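# Wudness: can a machine do the chores yet?

This README goes with the Wudness set, a collection of short recordings of people doing ordinary jobs with a hand-held gripper. If you only want the file layout, skip down to "What's in the folders". If you have a cup of tea on the go, please read the whole thing, as most of the mistakes people make with this set come from skipping the middle!

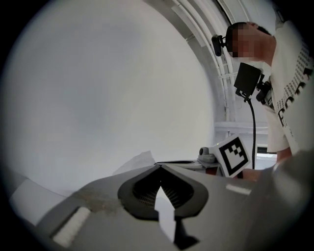 We started Wudness with a plain question, the sort a relative asks you over dinner: can a robot fold the towels yet, or pack the box, or put the shopping away? The fair answer for our own models is "sometimes, slowly, and only if you've been kind about where everything starts". We wanted a set that would let other people find out how far that answer stretches in their kitchens and workshops as well as ours.

## What's in the folders

There are 3,000 recordings, spread over 110 chores. Each chore has its own folder with a short name (`bag_open`, `towel_half`, `tray_clear` and so on), and inside you'll find:

- `wrist/` — video from the gripper's own camera, fisheye, left uncorrected
- `pose/` — the path of the gripper through the room
- `notes.txt` — whatever the person doing the job felt like telling us afterwards

Do read the notes. They're uneven, and a few are no more than "fine", but others will save you an afternoon. Someone wrote a lovely long paragraph about bin liners and static that changed how we grouped the whole of `bag_open`.

The chores were recorded at two places. Hinojosa is the household half, with laundry, dishes and cupboards. Reltville is the shop-floor half, so sorting, packing, and wiping down benches. Please keep the two apart when you split the data for testing. A model trained on both and tested on both looks a good deal cleverer than it is, and we fooled ourselves that way for most of January.

## How the machines got on

We trained a small baseline, called Vundel, and let it try 20 of the chores on a real arm. It does well with stiff things of a sensible size. It'll move a mug from rack to shelf and look quite pleased with itself. Cloth is harder, and it tends to take hold of one layer when it wanted both, or both when it wanted one. Thin plastic is worst of all, and I wouldn't leave Vundel alone with a bin liner for any length of time.

Shop-floor jobs go better than household ones, mainly thanks to the parts coming in the same shape each time. A home is a muddle, and people move the butter.

## Things to know before you train

- The straight edges of rooms bend a lot in the wrist video. If your method needs straight lines, undistort first, using the values in `lens.yaml`.
- Faces are blurred throughout. Please don't try to undo this.
- Pose tracks drop out now and then when a hand or a door gets in the way. Gaps are marked as gaps — we haven't smoothed them over.
- Clumsy attempts are kept in. A dropped spoon that gets picked up again is one recording.
- Left-handed recordings carry an `_l` at the end of the name. They haven't been mirrored.

## Still to do

Ironing is missing entirely, and so is anything involving hot water. Stairs too. I'd love more mending and more gardening, and if you have a patient friend who likes sewing on buttons, do get in touch.

Version 2 will have the longer jobs, the kind where you lay the table and then clear it again.

Questions, corrections and broken files to Lertchai Pongsiri, through the issues page. Please give the folder name and the recording number, and I'll get back to you as soon as I can.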